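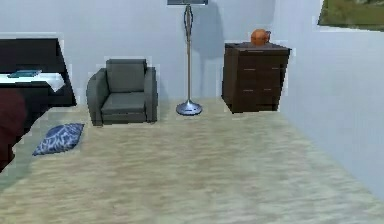 Practice room, sitting area, with a cushion on the carpet.

Household Tips from the Student Robotics Club: Preparing a Room for a Tidying Run

The Prultmont Student Robotics Club builds and tests household programs in simulated rooms before any machine is sent into a home. The following tips were gathered by members working on the Sisix tidying project. Most of them apply equally to a household that owns a floor robot and to a team preparing for the Girkton round in July.

Floors
Pick up cords, socks and loose paper before each run. A cushion may be left down if the task calls for one, but it should lie flat and well clear of chair legs. Patterned cushions on pale carpet are a good first exercise for beginners.

Floor lamps should stand close to a wall. Members are asked to mark the lamp base on the room plan, as a slender pole is easily missed at low camera height.

Cloths and covers
Fold back any cloth that hangs over the front of a desk or table. Teams lost 2 points for each cloth pulled down in last season's trials.

Pots and other breakables belong toward the middle of a dresser top. Closed drawers only.
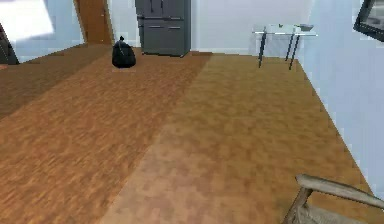

Page last changed: 27th June

Trash bags
Tie the bag at the top and leave a short knot standing up. The gripper needs something to close on, and a knot serves better than the side of a full bag. Set the bag on open floor, with a clear path from the starting point. For club runs, open the gripper before the approach begins — teams that open it late tend to push the bag along the floor.

Glass-topped tables call for extra care. Clear plastic and glass are difficult for many sensors, and the Sæther rule set treats any contact with a glass top as a fault. Keep small dishes away from the edge.

Kitchen appliances
Refrigerator doors and freezer drawers must be fully shut. Wipe up spills in front of them the same day.

After the run
Return cushions to their chairs and note the run number in the log. The log now holds 2,949 entries, and complete notes are expected from each team. Runs longer than nine minutes should be entered on a separate sheet.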